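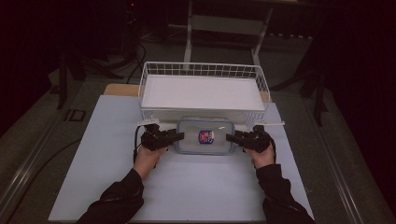
A reader wrote in to say that this page talks people out of buying things, and that she had come to it hoping to be told which freezer containers to get. Fair enough. She'll find some answers further down, but the complaint stands, and we've left the page mostly as it was.

Storing Food at Home: Frequently Asked Questions
Last updated May 4, 2022

Do I need a matching set?
Probably not. Sets are sold by piece count, and lids get counted as pieces. Write down what you put away in a normal week and buy for that. Most households we hear from use the same two or three sizes and leave the rest in the cupboard.

Will the Vata vacuum lids keep salad fresh for weeks?
The leaflet says so. We tried them with romaine and with cut cucumber, and the cucumber was slimy on day 8. Our ordinary lidded box with a paper towel in it did no worse. If you already own the lids, use them. We wouldn't pay extra.

What does "airtight" mean on a label?
Less than you'd hope. Unless the maker names a test, treat it as a sales word. Fill the container with water, close it, and turn it over above the sink. A leak tells you the seal is poor. No leak tells you it holds water, and air is harder to keep in or out.

Is glass better than plastic?
For reheating and for tomato sauce, we prefer glass. For the freezer it depends on how clumsy you are. Glass is heavy and it chips, and some of it doesn't like going from freezer to oven. Check the maker's instructions before you try that.

"Microwave safe" is printed on the bottom. Can I trust it?
It's about the container surviving. It doesn't promise that the lid will, and plenty of lids warp. Take the lid off or set it on loosely.

How long do leftovers last?
Three to four days in the refrigerator for most cooked dishes. A fancier box doesn't change that. Put them away within two hours of cooking, sooner in a hot kitchen.

Should I buy the Kolell date labels?
Masking tape and a marker work. The Kolell labels came off in our freezer, and the replacement roll did the same.

The Strazds catalog says its organizer pays for itself in a year. Does it?
We couldn't find out how they worked that out. We wrote in September and got a discount code back. Their figure assumes you throw out a lot of food now and almost none afterward, and we don't know anyone who lives that way.

What about the Wona app?
It sends reminders about what's in your refrigerator, provided you type everything in. We lasted a week. A list on the door did the same job, though we forgot to update that too.

My containers smell of onion. Are they ruined?
Usually not. Leave a paste of baking soda and water in them overnight, rinse, and dry with the lids off. Stains are harder to shift and don't matter much.

Do you earn money from links?
No. There aren't any.

Can I send a question?
Yes, use the form. We don't answer questions about canning, which needs tested recipes and a better source than us.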